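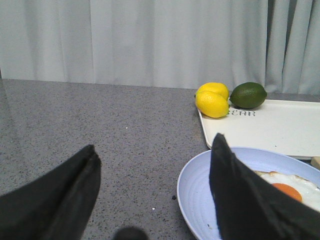 Kitchen and Workshop Tips: Setting Up a Counter for Food-Handling Trials

These notes come from the Lusitz counter study, in which a two-camera arm handled bread, egg, fruit and plates over 663 attempts. The question was simple: how much of the failure rate belongs to the control software, and how much to the way the counter is laid out? Layout mattered more than the group expected. The tips below are the ones that held up when the trials were repeated in March.

Keep the background plain

Hang a plain curtain behind the work area and let the hem meet the back of the counter. Cabinet doors, tiles and hanging tools all add edges that the vision model has to learn to ignore. Pale cloth with soft folds gave no false detections. Speckled stone is harder. Crumbs and flecks look alike at low resolution, so wipe the surface between attempts and do not score a crumb as an object.

Use two views

A wrist camera sees the contact point but loses the rest of the counter once the fingers close in. A fixed camera sees the layout but the arm gets in its way. Log both on the same clock. Check the fixed view with the arm low over the cutting board, where it hides the most.

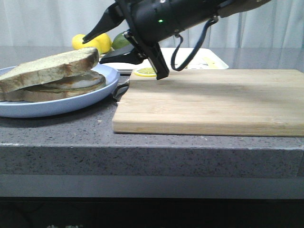

Garba Bako objects to the second camera on cost grounds: in the Skutden trials he got the same grasp score from the wrist view alone, provided the arm backed off and looked again before each move. That is a fair point for single items. With a plate, a board and a tray on one counter, the extra look added 24 seconds per attempt, and we kept both cameras.

Start from a fixed pose

Bring the fingers together over bare counter, short of the plate, and hold there until the position reading settles. Skipping the hold was the largest single source of scatter in the log.
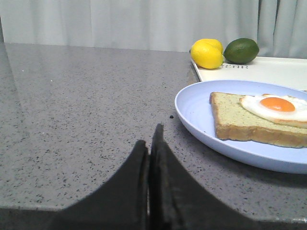

Wrist view, fingers nearly together, egg on toast to the right.

Place soft items by the plate

Move the plate when you can and leave the food alone. A fried egg shifts on toast under small sideways loads. Of the 189 attempts scored as failures, 50 were egg attempts in which the plate had stayed put but the topping had moved.

For bread, come in along the crust. The crumb face compresses, and the force reading lags behind the damage. Lower the closing speed before lowering the force limit.

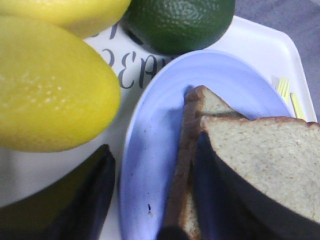
Score before you clear

Write the result down while the items are still in place. Hadiza Akpan's sheet has three columns: item, contact made, item displaced. A free-text column was tried and dropped, as two scorers rarely used the same words. Store the sheet with both video logs under one attempt number, and repeat any attempt where the clocks disagree.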